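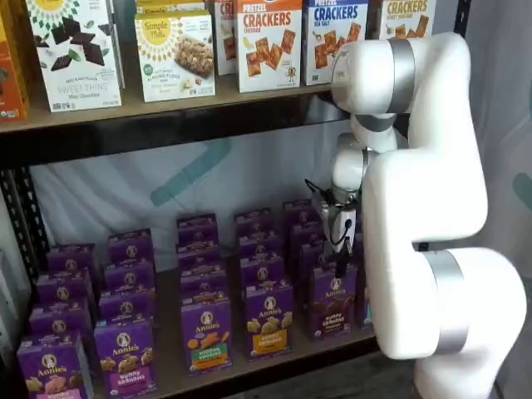
Slavica reckons the snack shelves should go by who eats what, with the kids' stuff low and the rest up top, and never mind the brands. She said so at the door this morning and again by text at lunch. I've left her note on the clipboard so it doesn't get lost.

Filed under: Workshop Notes / Shelving & Stock

Wednesday, Leltcombe store room

Carried on with the dark metal unit. As it stands, the Annie's Bunny Grahams are on the lower shelf, purple boxes in rows, and the Simple Mills is on the shelf over it, fronts out. Sweet Thins (Mint Chocolate) next to the soft-baked almond flour bars. So Slavica's plan is half done already, more by luck than planning.

Things to sort:

- Some boxes on the upper shelf sit behind others and you only get the first letters of the name. Bring the crackers forward or give them their own row.
- Shelf clearance. Taner wants 90 mm between the box tops and the shelf above so a hand fits in at the back. Haven't measured the lower one yet.
- Labels. The Stever strip holders are too deep for the lip on this unit. Asked Ragnarsson for the shallow ones, no answer so far.

Unit is 1000 mm wide by the spec sheet. I tried a dry layout on paper with the crackers moved across and it goes, but only if the bars turn side-on, and then you lose the flavour off the front. Not keen on that. Would sooner move the bars down a shelf.

Colour does most of the work when you're looking for something in a hurry. Purple is easy to find. The white Simple Mills boxes carry the same yellow sun, so Mint Chocolate and the almond flour bars will get mixed up if they stay side by side. Put something orange between them and try again.

Taner Sezer has the Skultanura stock list, 128 lines, last updated in February. Need his copy before I print any labels. Also need the step stool back.

T. to check the shelf clips before more weight goes on top.

Recent entries
Label holders, second order
Flattening cartons: where they go now
Stever strips, trial fit
Stock list clean-up, February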